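Does Your Foundation Need a Primer Under It? 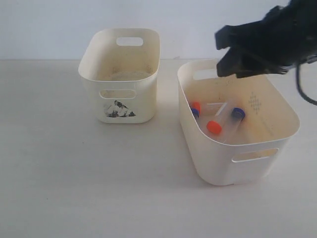

Veronika Erdős gave up on primer in June and says her makeup has looked the same ever since. She wore it every morning for 5 years, under every foundation she owned, and only stopped when a tube of Bovham ran out and she couldn't face paying for another.

I wanted to argue with her. I have three primers on the go myself, and the Brindard one cost more than the foundation it's supposed to help. The label promises 15 hours of wear. Fifteen hours of what, exactly? By lunch my nose is shiny with or without it.

So for 2 weeks I put primer on the left side of my face and left the right side with plain moisturizer. Same foundation, same brush, same powder. The left looked smoother for the first hour, mostly around the pores by my nose. After that I had to check my notes to remember which side was which.

The Pruvstead gel did worse. It rolled up into little gray crumbs as soon as the foundation went on - a silicone base under a water-based formula will often do that, and the box doesn't mention it.

I'm not throwing them all out. For a wedding, or photos, I'd still dab some on my cheeks. But the woman at the Kovács counter told me to use it daily "to protect the skin," and when I asked from what, she offered me 20 percent off. I bought a moisturizer.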